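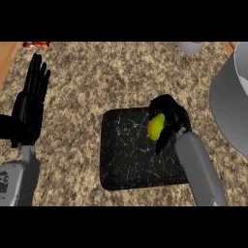 Baseball > Community > Writers Wanted

Scores | Standings | Podcast | Forum | About Us

Want to write about the Pusitham Herons with us?

Spring training opens in February and I'm two writers short, so I'm going shopping! I'm Marisol, I've run this Herons blog since my college days, and I need people who will stay up for a West Coast extra-inning mess and still want to talk about it at breakfast.

I'm looking for one recap writer and one person for the minor league beat (our Double-A kids in Espinoza are really fun right now, go look at that infield). Recaps run 40 games a season and go up by 9:00 the next morning. The minor league job is a weekly column, plus a prospect list in July that everybody will yell at you about.

You don't need a journalism degree. You do need to know what a double switch was and have feelings about it – any feelings. Stats people and bunt people both welcome.

Pay is $20 a post. It's not rent money, I know, but Harish Dhillon edits everything and he'll make you better.

Send me one sample recap of any game you like, 799 words tops, through the contact form. Please don't send a poem (again). I'll write back to everyone before the end of January.

Comments

qistina_n: Is the recap job split by home and road, or do we just trade off?

Marisol Montes: Trade off! We work out the calendar in March.

HCuevas: Sent mine in. It's the 14-inning one, sorry Harish

bunt4ever: finally some respect for the bunt people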